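Two Grippers, One Shelf: What We Can and Can't Claim

Last updated: Tuesday
June – by a student in the Skundovska Robotics Lab course

Print this page | E-mail this page

The brief for this project asked us to find out which of two grippers is better for picking boxed snacks off a store-type shelf. I should say early that I don't think we found out. We got numbers, and the numbers lean one way, but I have read enough project reports from earlier years to be wary of numbers that lean.

The first gripper is the Zoremon, a two-finger unit with flat pads. The second is the Andus, a suction cup on a short spring. Both bolt to the same wrist plate and both ran from the same controller, using the Escobar pick software that the course gives out. Escobar is fine for demos. Its settings file is badly documented, and I would not trust its default grip force on anything with a cardboard lid.

We ran 400 picks with the Zoremon and 300 with the Andus. These should have been equal. The suction line split during the last lab session and the spare had the wrong fitting, so the Andus runs stopped early. A fair reader will ask whether the missing runs would have looked like the others. I can't say. The hose may have been leaking for some time before it split, and if so, part of what we scored against the Andus belongs to the hose.

Scoring was pass or fail. A pass meant the box left the shelf, cleared the row next to it and was set down upright. We argued over this rule for most of a session. It treats a dented box the same as a clean one, and I think a store would not.

On that rule the two-finger gripper came out ahead. Most of its passes were on boxes at the front of a row with a gap beside them. When the boxes were pushed up tight against each other, the fingers had nowhere to go, and the arm either stopped on a force limit or shoved the whole row back. Suction should win in that case, and it did, but only on smooth flat panels. It did poorly on box tops where a flap stood up even a little.

The camera is the other problem. Escobar takes one look from the wrist before each move and then commits. If a box shifts after that look, the arm goes where the box used to be. Several failures we first wrote down as "gripper slip" were probably this. I went back through the logs and changed 11 of them to "unknown," and I suspect there are more.

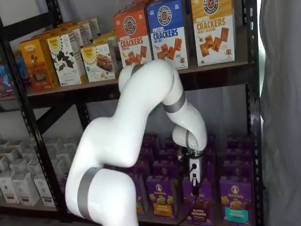

Lower shelves were harder than upper ones with either tool. The arm has to come over and reach down, and with a board overhead there is little room left to change the angle of the wrist. The planner would sometimes give up on a box that a person could grab without looking. Moving the base closer helped with the back rows and made the front rows worse. We left it where it was, mainly so that the early runs would still count.

Cable routing took up more time than anything in the project plan. A loose cable can catch on a box corner, and a taped one can pull at the wrist when the last joint turns. We tried 2 ways of tying it down and liked neither.

The course handout says the Andus is "suitable for mixed retail goods." Nothing in our results supports a claim that wide. Nothing in them supports it for the Zoremon either. What I would sign my name to is narrower: with this arm, these settings and front-row boxes with a gap beside them, two fingers failed less often than one cup.

If another group picks this up, they should swap grippers every few runs instead of doing one and then the other, and check the hose before each session. They should also save a second camera view from the side – the wrist view alone was not enough to settle half our arguments. The run logs are in the course folder under Skundovska, with the changed entries marked in the last column.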